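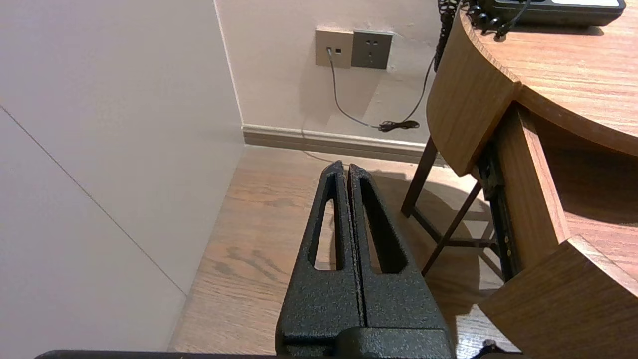
Plurard has completed its purchase of Trestico, the regional fiber carrier, and will run both networks under a single operations group starting in July. Crisanto Aquino, who led network planning at Trestico, becomes head of transport engineering. He reports to Noel Belmonte.

The combined backbone covers 1,061 route miles and 111 add/drop sites. Most of the Trestico sites still use fixed-grid filters. Plurard will replace these with flexible-grid units, which allow channels of up to 400G on the longer spans and leave the existing 100G services in place until their contracts end.

Work begins with the 7 sites on the northern ring. Each cutover is set for 1 a.m. and needs two technicians on site - one at the shelf, one at the patch panel. Customers with protected circuits should see a single switch event. Unprotected circuits will be down during the fiber move, and account teams will send notices ahead of time.

Billing and ticket systems stay separate for now. Questions about circuit IDs go to Benjie Javier in service delivery.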